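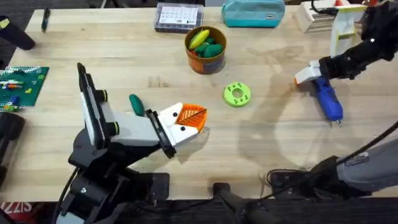
## The renewal letter I nearly paid

My home insurance renewal came in January, and I did with it what I do with every renewal letter, which was put it behind the toaster. It stayed there until I wanted a crumpet badly enough to move things about. Then I opened it, read the number, and had to sit down with the crumpet.

£511. For a two-bedroom terrace in Bloxham with a small garden, a smaller shed and me in it. That was up 22 per cent on the year before, and I hadn't claimed for so much as a cracked tile.

I've been with Grikia for longer than I've had the kitchen. I picked them when I moved in, in a week when I was also picking a boiler, a broadband deal and a colour for the hall, and I gave them about as much thought as the hall (magnolia, if you're wondering, and still magnolia). Every year since, the policy has rolled over by itself and the money has left my account while I was busy looking at something else. I'd always filed this under being organised!

So I decided that this year I'd read the thing. All of it. I made a pot of tea, found my glasses and started at page one of the policy booklet, and I want to tell you what I found, partly as a public service and partly so that the afternoon wasn't wasted.

### What I thought I'd bought

I'd have told you, quite confidently, that I was covered for everything. Fire, flood, burglars, the neighbour's tree. If you'd pushed me I'd have said dropping a phone in the bath as well, and a jug of gravy over the sofa.

Well, no. Accidental damage is an extra on my policy, and I'd never ticked it. There was a very small amount built in for televisions and some other bits fixed in place, and after that I was on my own with the gravy. I felt oddly betrayed by this, even though it said so in plain English on a page that I'd been sent every year.

The next surprise was the bike. I own a Hesutari, bought in a fit of good intentions, and it's worth more than anything else I own that isn't bolted down. It's covered in the house. It's covered in the shed too, as long as the shed has a proper lock on it and somebody has broken in to get at it. Outside the bakery, locked to the railings? Not covered at all, unless I list it by name and pay for cover away from the home. I ride it to the bakery most mornings. It's the only place I ride it.

Then there was the single item limit, which I'd always skated past. Anything worth more than the limit has to be listed separately or they'll only pay up to that amount, however lovely it was and however much you cried. My grandmother's ring was over it. I only found that out because I finally took it to be valued, after years of saying I would, and the jeweller's face went rather polite.
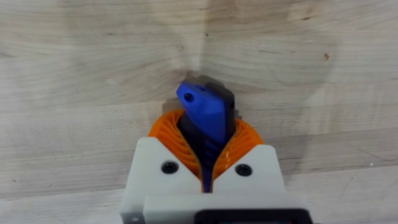
By this stage I'd run out of tea and I wanted to talk to a person. A friend at my book group suggested her broker, a small firm called Ratton that has an office up a flight of stairs and a bell you have to ring twice. I was put in front of Tianyou Kong, and I handed him the booklet with all my sticky notes in it, and he was very nice about the sticky notes.

He went straight past the bike and the ring and asked how I'd arrived at my contents figure.

I said I'd guessed. He nodded in the way a dentist nods.

"When was that?" he asked. I told him about the boiler and the hall. He wrote something down.

### The bit about the sofa

I've since explained this to my sister, my neighbour and a man on the train, so bear with me, I've got it down to something quite short now.

When you take out contents cover you say what it would cost to replace everything you own. All of it, as new, at today's prices. Most of us look round the living room, think of a number that sounds respectable and put that down. But we've forgotten the curtains, the winter coats, the saucepans, the stuff in the loft and every single book. And if your number is far too low, some policies will let the insurer cut down any claim you make to match. Say you've covered your things for half of what they're worth and a pipe bursts over the sofa. You may well get half a sofa. It doesn't matter that the sofa by itself came to far less than the total on your policy.

I'd never heard of this. Tianyou said most people who come up his stairs haven't, and they usually hear about it at a bad moment, standing on a wet carpet with the phone in their hand.

(Some policies don't ask for a figure at all. They give everyone the same big limit, or work it out from the number of bedrooms, and for plenty of homes that does the job. It's worth finding out which sort you've got before you start emptying drawers as I did.)

He sent me home to go room by room. I used the notes on my phone and I did it over a couple of evenings, with the radio on, and I'd recommend doing the kitchen first while you've still got the energy. It was the wardrobe that finished me off. You think you own no clothes, and then you price up coats and boots at what they'd cost in the shops this week, and you have to go and have a lie down.

My guess had been too low. I won't say by how much, as my mother reads this magazine.

### Ringing them up

Armed with a proper number, I rang Grikia. I'd assumed that asking for more cover would send the price through the roof. It went up a bit. Then I asked, in a voice I'd practised on the cat, whether £511 was the best they could do to begin with, and there was some typing, and £120 came off. Just like that! I'd done nothing except ask. I was delighted for the length of the call and then furious for the rest of the day, thinking of all the other years.

I did get quotes elsewhere too, and a couple were cheaper still. One looked wonderful until I spotted the excess, which was so big that I'd have been paying for most of my own disasters. Another wanted £60 every time you changed any detail on the policy, and I'm somebody who changes details. Check the excess for water leaks in particular, as it's often set higher than the rest and it's often a leak that gets you.

In the end I went with the one Tianyou found. It costs a little less than Grikia's improved offer, it includes accidental damage, and both the bike and the ring are on it by name. I had to send a copy of the jeweller's valuation and a photo of the shed lock. The shed lock turned out not to be good enough, so I've bought a new one, and now I can't get into the shed without going back to the house for the key.

I also turned off the automatic renewal. There's a note in my diary for three weeks before it runs out next year, in red, and I've told my sister to nag me.

She's doing her own now. She got as far as the loft, opened a box marked "misc" and found our old train set, and I haven't been able to get any sense out of her about curtains.

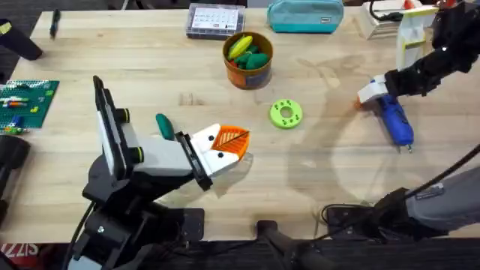 *A pale wooden workbench, with a robot arm on the left.*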